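About Us

Clatine is a small tableware rental and second-hand shop. We lend plates, bowls and tablecloths for family dinners, weddings and school parties, and we also sell what we have too much of.

The shop was started by Jolien Van Leeuwen, who had inherited the dishes of two aunts and did not have the cupboards for them. First she lent them to neighbors. Then the neighbors of the neighbors came, and she rented the ground floor of the old Pellegrini bakery, where we still are.

Today we have 2,181 pieces in our list and 188 tablecloths. Very few of them are complete sets. We like to put together pieces which did not begin their life together, a flowered plate on a plain white dish for instance, and we choose the cloth after this. Customers may come and try their table in the shop before they decide. Please reserve one hour for it.
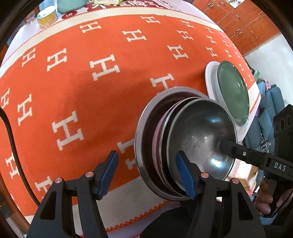
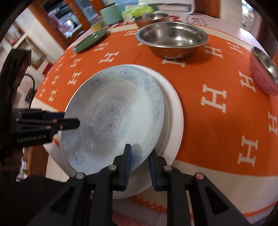

Bowls and plates on our orange and cream cloths.

All dishes are washed by us after they return, so please only remove the food and stack them by size. Small chips we accept. For a broken piece we ask the price which is written on your rental paper, and never more.

The smallest order is 30 pieces. For more than 100 pieces we kindly ask you to write to us two weeks before. In February the shop is closed for the yearly count, but we answer messages.

We also buy single plates and bowls. Bring them to the side door, it is the green one.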